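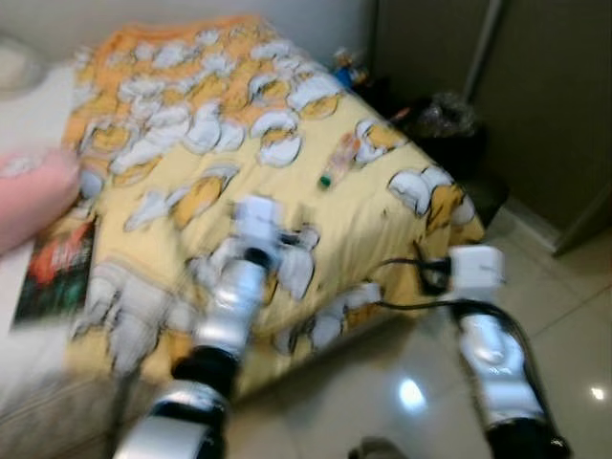 Latton is hiring two bedroom setup attendants for its Cidside site. Shifts run 80 minutes, two per day, starting in May. Pay is $40 per shift.

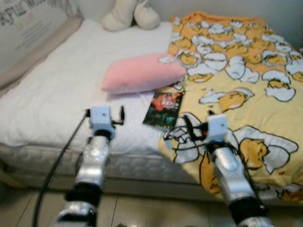 Duties cover bed preparation and clearing of small items. Attendants smooth the sheet, place the comforter and return loose objects to their storage location. Typical objects are small: a pink plush pillow left on the sheet, for instance, goes back before the comforter is spread.

Applicants must be able to lift 40 pounds and work standing.
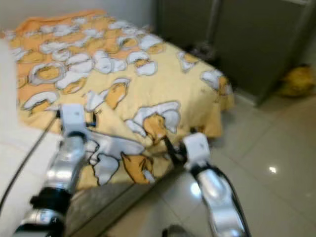

Comforters are checked for even drape at the front and side of the bed and rehung where needed. Bedding is changed after each shift.

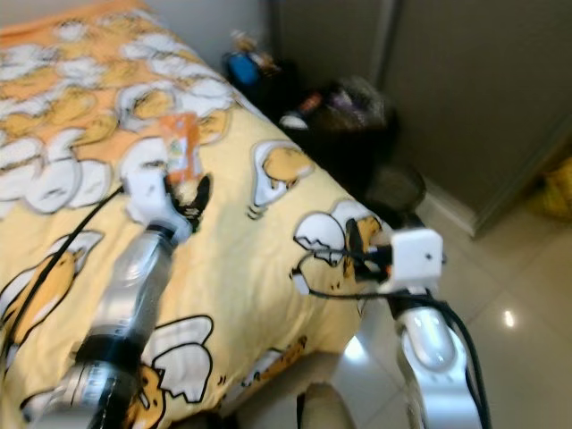 Dagmar Jelínek adds that prior housekeeping work is helpful and not required, and that training is paid at the full rate.

Apply in person at Latton, Room 517, by Wednesday, May 17, 2023.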